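Robot kitting cell goes on show at Lagman, but the hard questions wait

2/1/25

Automation firm Flisteo opened the doors of its Lagman workshop to local manufacturers this week, promising a look at what it calls the end of hand kitting. Visitors got a two-armed bench cell named Clukel, a stack of brochures and a talk that ran well past its 15 minutes.

The pitch is simple enough. Small electronics assemblers spend a lot of labour putting the right parts in the right tray before anyone picks up a screwdriver. Flisteo says Clukel can take over that job, and that a shop with 10 benches would notice the difference within a year. It offered no customer figures to back that up.

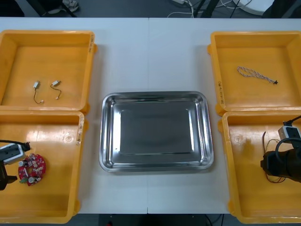

Kitting is dull work, and few of the people who do it would defend it. It is also fiddly, which is why it has stayed in human hands so long. The demonstration used the sort of parts that cause grief on a real line: small motors with their leads attached, a twisted white cable, a round red circuit board, all in yellow trays on either side of a steel one. Loose wires are a fair test of any gripper. Whether a handful of parts on a tidy table says much about a full shift is another matter, and the speaker moved on quickly when asked about it.

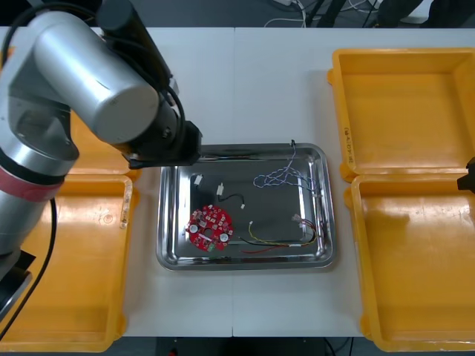 Price was the other sore point. Flisteo would say only that the cell will be leased, with terms to be settled once trials finish in July. Domard, the parts distributor backing those trials, has agreed to take two units for its own warehouse and described the arrangement as a pilot with no commitment to buy.

Of the 44 people who signed in, several told this newsletter they would want to see error rates before they rearranged a bench for it. One shop owner asked who is responsible when a kit goes out short a connector. The reply was that the software keeps a log, which did not answer the question.

Flisteo says it will publish results from the Domard trial. It has not said which ones.

Contact the newsroom | © 2025 All rights reserved | Back to top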